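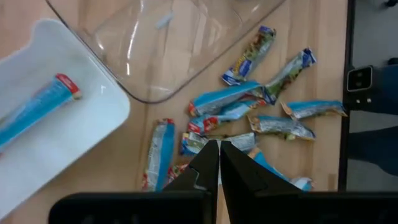
*Checked by Lenni Partanen, sorting cell 2, Vollville. Second reader: Kristine Baluyot. June 2018.*

## Restart check after the grip fault

The arm stopped in the middle of a pick with the fault "finger position not reached." It had closed on a snack bar wrapper and the fingers could not come to the end of their travel. Then the operator pressed reset and the arm moved at once, with his hand still over the table. He was not hurt. I write this as a safety matter and not only as a fault.

The cycle counter was at 1,718 when it stopped.

### Before power

- [x] Main switch locked, key with the person who does the check
- [x] Both fingers free of foil and film. *Comment: I found a thin strip of foil deep in the left finger mount. You do not see it from the front, please use the lamp.*
- [x] Finger screws tight
- [x] Wrist camera cable has no sharp bend
- [ ] Wrist camera window clean. *Comment: wiped, but one scratch stays. Ashraful Weerasinghe has ordered a new window from Kemppainen.*

### Table and containers

- [x] White tray and clear bin do not slide when pushed by hand
- [x] Wrappers spread so that the fingers can come down between them. *Comment: when they overlap, the gripper often takes two. The foil also shines strongly under our lights, and I think the camera then reads the height wrong. This is my opinion, it is not tested.*
- [ ] Border for standing persons marked on the floor. *Comment: not done. People stand close to the table edge during runs. Tape must be there before the next full shift.*

### With power, slow speed

- [x] Emergency stop, table side
- [x] Emergency stop, door side. *Comment: works, but the button is stiff. Ayman Chamoun will look at it.*
- [x] Open and close the gripper 6 times with nothing between the fingers
- [x] Pick one wrapper, hold, release
- [ ] Reset does not start motion. *Comment: FAILED two times. After reset the arm continues the old move without asking for start. Same thing was written in the December check by Alistair Buchanan and it was closed without a repair.*

### Decision

Cell stays at slow speed, one operator only, until the reset is corrected by Gronerby. Full speed is not allowed, also not for a short trial. After the correction, repeat the whole last section and write the new counter value here:

Counter: ____________

Signature: ____________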